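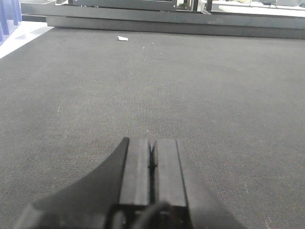
Figure 10. View from the wrist camera, gripper fingers nearly together, nothing held. Carpeted work surface and gray beam behind.

Section 4: Gripper zero and finger check

Do this section after each change of fingers, after a collision, and every 200 hours of operation. You need the teach pendant, the Zisteo hex key set, a lint-free cloth and a paper strip (80 g office paper is good). The work takes one person half an hour. The pendant menus are described for software Lemorden 3 and later. In older versions the menu "Tool" has the name "End device", but the order of the pages is the same.

CAUTION: The fingers can pinch with full force when the gripper is in Automatic. Set the key switch to Manual and keep the key with you until step 9 is finished.

4.1 Preparation

1. Move the arm to the pose SERVICE_LOW. The fingers must point forward over the carpet, with free space in front of them.

2. Look at the camera picture on the pendant. Both fingers must be visible at the lower center, with the top faces up. If one finger is missing from the picture, stop and go to Section 6, Camera bracket.

3. Check the carpet for loose paper and other small waste. In Figure 10 a white scrap lies in front of the beam. Remove such pieces by hand before you teach a pick position. The object search can take a bright piece on the dark carpet for a part.

Note: Do not use spray cleaner on the carpet. It leaves marks, and the camera will see them for a long time.

4.2 Finger check

4. Open the gripper completely and press Hold. Wipe the inner faces with the dry cloth.

5. Try to move each finger by hand, first sideways and then up and down. A very small play is normal. If you hear a click, tighten the two finger screws in turn, a little each time.

6. Look at the cable below the fingers. It must make a free arc and must not touch a moving part in any position of the gripper. If it is pulled straight, loosen the clamp, give more cable and close the clamp again.

4.3 Zero position

7. On the pendant choose Tool, Gripper, Zero. Enter the service code 803 and confirm.

8. Hold the paper strip between the fingers. Close in slow steps with the minus key until the strip can be pulled out with light resistance. Press Store, then take the strip away.

CAUTION: Hold the strip at its far end. Your fingertips must stay outside the gap also in slow mode.

9. Open and close the gripper 10 times. Close it one more time and compare the camera picture with Figure 10. The gap should look narrow and dark, and the two top faces should stand side by side. If one finger is clearly in front of the other, repeat from step 5.

Note: The right finger can look slightly wider in the picture. It is no fault — do not correct it with the screws.

10. Write the new zero value in the Virkmont service sheet, with your name. If the value differs from the last one by more than 0.5 mm, order a new finger pair before the next service (Nanayakkara spare parts list, page 2).

Section revised August 4, 2018, Dinesh Kanagaratnam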